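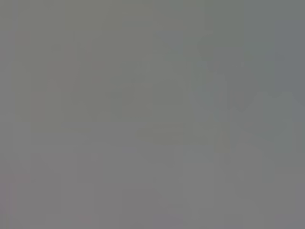 Gray, a little pinker toward the bottom.

2023-10-01

I sold the car in February and said I would write something once I had gone through a few seasons without it. I've had winter, spring and summer now, so this is that post.

The car was old and the transmission was starting to slip. The shop in Linley wanted more to fix it than I could have sold it for, so I sold it as it was to Petrică Tănase, who wanted it for parts. He came with a flatbed and paid cash. I cleaned out the glove box the night before and found 17 dollars, a tire gauge and a pair of gloves I had already replaced.

My commute is the 80 bus from the end of my street to Ondwood, then the train into Zurbridge. By car it was half an hour on a good day. The bus and train together take just under an hour if the connection holds. When it doesn't hold I stand on the platform at Ondwood for another twenty minutes. There's a bench there but it's metal and I don't like it in cold weather.

The first month was hard. I kept leaving the house at the time I used to leave for the car, and missing the bus by a minute or two. I bought single tickets because I didn't want to commit to a pass, and that cost me more than the pass would have. If you are thinking of doing this, buy the pass right away. I also carried too much. I had been using the back seat as a closet for years: umbrella, gym shoes, a second jacket, a box of crackers. I tried to put all of that in a backpack and my shoulder hurt for a week. Now I take lunch, a book and a rain shell that folds up small. The gym shoes live under my desk. Ieva, who sits across from me, has said something about that only once.

Groceries took the longest to work out. I used to go to Howlader every other week and fill the trunk. Now I go twice a week on foot and bring home what fits in two bags. I throw out a lot less lettuce. Heavy things are still a problem. Cat litter is the worst of them, and I get it delivered along with the canned food. I felt bad about that at first, as if it were cheating, and then I stopped thinking about it.

I read more. Before February I was getting through maybe one book every couple of months, and now I finish one every week or two, mostly mysteries from the library. I can't read on the bus because it makes me sick, so all of that is on the train. On the bus I look out the window or listen to the radio on my phone. A man named Florin gets on two stops after me most mornings and we talk about tomatoes. He grows them against a south wall and had far too many in August. I have never seen him anywhere but the bus.

There are things I miss. I miss being able to leave somewhere late. The last bus from Ondwood is earlier than it should be, and I have left two birthday dinners before the cake. My friend Wilmer lives out past the reservoir where no bus goes at all, and I used to drive over without planning it. Now we set it up days ahead and he picks me up at the station. He says he doesn't mind. I pay for lunch.

I also miss singing in the car, which I did not expect to be on the list.

As for money, I come out 370 dollars a month ahead. That counts gas, insurance, parking at work and what I was putting aside for repairs, minus the bus and train pass and the delivery fees. It doesn't count the two times I rented a car over the summer. One was for my aunt's funeral and the other was to move a dresser. The dresser turned out to be too tall for the car I rented, so Emilian borrowed his brother's van and I drove the rental home empty.

People ask if I would tell them to do the same. I don't know. I live on a bus line, I have one job in one place, and there are no kids to drop off. If any of those were different I would probably still have a car. My sister has two boys in hockey and she laughed when I brought it up.

The mornings are getting darker again and I need to replace the little light I clip to my bag. The old one cracked when I dropped it on the station stairs. I also need better boots, because the last pair leaked at the toe and I wore them anyway until April. If anyone has a pair they like that can be resoled, leave a comment. I take a wide size and would like to stay away from zippers.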